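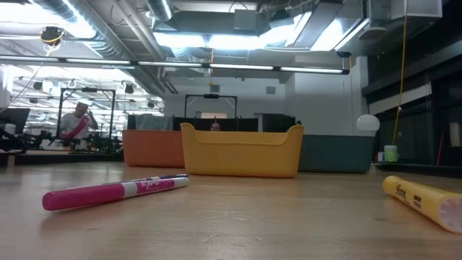 The Great Marker Amnesty

Every November the Mockus Street Adult Learning Center asks its teachers to hand in any dry-erase markers that no longer write. And every November we get the same 14 markers, all of which write perfectly well for the first four letters of a word and then retire.

I teach beginning conversation on the second floor, and I have opinions about this. A bad marker doesn't announce itself. It does a lovely crisp "Good eve" and leaves you to mime the rest. You put it back on the ledge, because throwing it out would be wasteful and the trash can is across the room, and on Tuesday the next teacher picks it up and has the same little adventure. Delyth Maddocks, who runs the front office, says one green marker has been on the ledge in Room 12 longer than she has worked here. She speaks of it with some respect.

So the rules this year are as follows. If it squeaks and leaves nothing behind, put it in the amnesty box outside the office. If it writes faintly, store it tip down overnight and give it one more chance. One. Caps go back on until you hear the click. Permanent markers do not live on the whiteboard ledge, and whoever wrote "PAST PERFECT" on the board in Room 12 has achieved a kind of past perfect of their own, in that it had been there and it still is. Anqi Du got most of it off by scribbling over it with a dry-erase marker and wiping fast. You can make out the P.

The new supplies have been paid for out of the book sale, which brought in more than anyone expected once Dede Ofori started pricing the cookbooks by weight. We ordered 32 markers in assorted colors. I am told that "assorted" means mostly orange, a color that can't be read from the third row by anyone over the age of nine. Teachers who want black or blue should get to the cupboard early and try to look casual about it.

While I have your attention, a word about erasers. They need cleaning too. The felt ones can be vacuumed, or banged together outside if you had the sort of childhood where that was a treat. A paper towel works nearly as well. Your sleeve also works, and I have the cardigans to show for it.
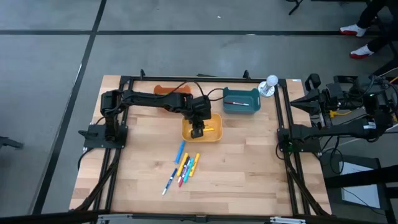

Yellow marker, yellow bowl.

Zane Sproģis has asked me to mention that his evening class on household repairs still has places. They will be doing dripping faucets first, then doors that stick, then whatever people bring in, within reason. Last term somebody brought in a stair. The class starts at seven and usually runs over, so don't park behind Zane if you have somewhere to be.

The cupboard key is back on its hook in the office, attached to a wooden spoon so it won't go home in a pocket again. Please sign for what you take. The sheet from last year lists 61 items, and the handwriting suggests that most of them were signed out during an earthquake. One entry just says "some."

The amnesty box stays out until the end of the month. If you find the cap but not the marker, we'll take the cap. There is a jar.

You are receiving this newsletter because you signed up at the front desk or on our website. Unsubscribe | Update your preferences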